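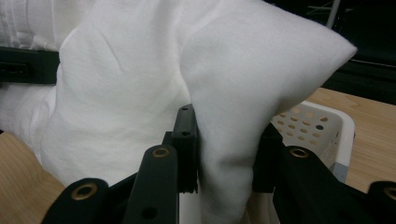

July, textiles bench, second notebook

Folding and basket work, carried on from the last entry. Started just after nine with the kettle on and the blinds half down.

Good morning's work! I've been wanting to get the towelling question sorted for ages, and I think we're most of the way there. The puzzle, for anyone picking this up cold: the Flellis cloths and the Udedard cloths are sold as the same size and the same weight, and yet one lot sits flat in a basket and the other lot climbs out of it. Rosaura swore it was the hems. Desmond said it was the wash. I had no opinion and a lot of cloths.

Weights first. Flellis came out at 405 g, straight off the shelf, Udedard at 386 g. So much for the same weight. Both white, both with that slightly fluffy face that picks up every bit of lint in the building (must ask Lyle if we can have the lint roller back from upstairs).

Then the drop test, which is as scientific as it sounds. Hold the cloth by the middle, lower it on to the table, let go, see how tall it stands. The heavier one makes a proper peak and keeps it. I gave it 5 minutes by the wall clock and it had hardly sunk at all. The lighter one gave up almost at once and spread out like a pancake. I did it four more times because I was enjoying myself, same result each time.

So the stiff pile is what does it, I think, more than the hem. A stiff pile means the folds prop each other up, and then you get a mound where you wanted a layer. Rosaura isn't convinced and wants to unpick a hem to check. Fine by me, but please use one of the stained ones.

Baskets next. We've got the Ruiz-Ortega ones and the older Rukulo ones, and I know everyone has a favourite. I tried three ways of getting a cloth in:

1. Folded in quarters, fold side down. Neat, slow, stays put.
2. Rolled. Lovely to look at, unrolls as soon as you turn your back.
3. Gathered up from both sides and set down in one go. Quick, and far better than I expected.

Number three is the one I want to write up properly. If you squeeze the cloth from left and right at the same time and keep the pressure even, the loose corners tuck themselves underneath and you get a rounded bundle that sits on the basket without slithering off the back. Uneven pressure and one side droops, every time. Otis watched me do a few and said it was like handling bread dough, and he's right, it's just the same feeling of it wanting to go somewhere else. 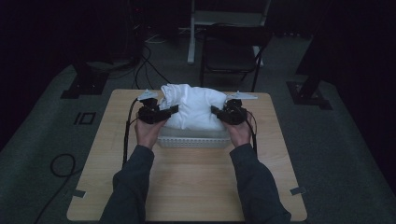

Gathered method, white cloth on the perforated basket, tan table.

The thing I hadn't thought about is the rim. A gathered bundle is wider than a folded one, so it perches on the rim first and only drops in properly when you press the middle. Press too early and it dents and stays dented. Press late, with the flat of the hand, and down it goes — very satisfying.

Timing, for what it's worth: 40 seconds for the quarter fold, done carefully. I didn't put a watch on the gathered method but it is plainly a lot less. Anika, could you do a timed set when you're next in? You're steadier than me and you won't start chatting halfway through.

Bits and pieces:

The pale table is much nicer for this than the old bench. Cloth slides on it just enough. Can we keep it in here?

Pleated offcuts: they behave quite differently from the plain cloths, crisper and quicker to spring back. Keep them in their own pile, please, I muddled two this morning and had to start a row of results again.

Desmond's wash idea still needs testing. I've put a Flellis and a Udedard aside for him, labelled with masking tape. They want a plain wash, no softener, line dried, then back to me for the drop test before anybody folds them.

Stopped at half twelve. After lunch: the Rukulo baskets, same three methods, then the hem business with Rosaura if she's found the small scissors.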